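Hundamo Boards and Blocks

Data card, updated September

Hundamo is a set of photos of small colored blocks on wooden boards. It was put together for work on grain, seams and color against pale wood. The set has 966 photos in 70 folders, one folder per layout.

Boards

All boards are flat and rectangular, made of long planks joined side by side. They were left unpainted. Knots and darker streaks were kept, and the grain notes list the ones that are easy to find again. Boards are stored flat with paper between them - please put them back that way.
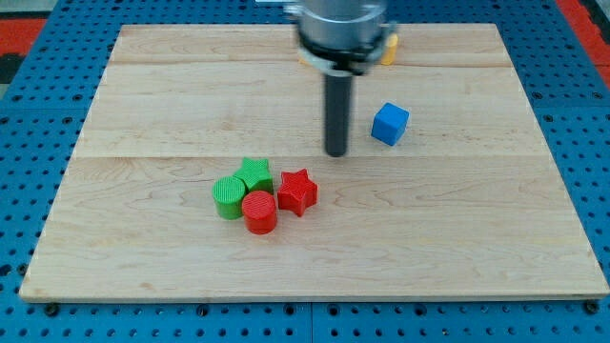
Pale board on the blue perforated table, with the blue cube.

Blocks

Blocks are named by color first and shape second. If the shape can't be made out in a photo, the label gives the color only and the shape field is left blank. Partly hidden blocks are labeled too.

Files

photos/ - the pictures, by layout
labels.csv - color, shape, hidden or not
grain.txt - notes on seams and knots

Known problems

Grain notes are missing for 20 photos. In a few layouts "tan" and "cream" were used for the same wood.

Contacts

Labels: Ruoxi Ding
Boards and storage: Enda Nic Aodha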